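Garment Handling Software, working meeting
18 April 2025
Present: Carleen Brunton (chair), Saskia Nepia (minutes), the planner people, one laptop that would not stop updating.

1. Seam detection
Saskia showed wrist views from the green garment.

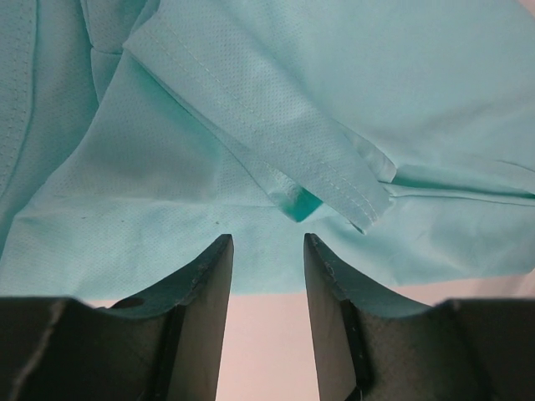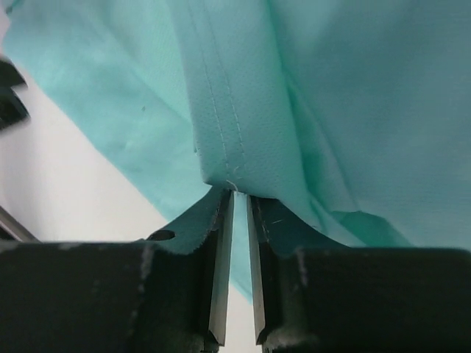

Wrist views, green fabric with stitching: fingers below the hem (first), fabric between the jaws (second).

Stellia, our segmentation model, still treats any double row of stitching as a garment edge. Carleen observed that this is a fair guess for a hem and a poor one for a seam down the middle. Saskia has 331 labeled frames and would like more. So would everyone, provided someone else labels them.

Agreed: seam and hem become separate classes. Shadowed folds stay in "other," where they have been happy for months.

2. Grasp planner
Ragab now returns 2 candidate grasps per view, ranked. It ranks them with total confidence, including when both are the same grasp. Duplicate check to be added before the ranking step. Carleen asked why it wasn't there already. Discussion moved on.

3. Planner timeout
Currently 8 seconds. The planner people want longer. Carleen wants to know what it does with the first 8. Left as is until there is a profile to look at.

4. Logging
Vinley writes gripper state and camera frames on separate clocks. Saskia has a script that lines them up, known only to Saskia. To be checked in, with comments, in a language other than sighing.

5. Iltside port
Moved to September. It was also moved last time.

Actions
Saskia: split classes, retrain Stellia, check in clock script.
Planner people: duplicate check, timing profile.
Carleen: find out who owns the Iltside port.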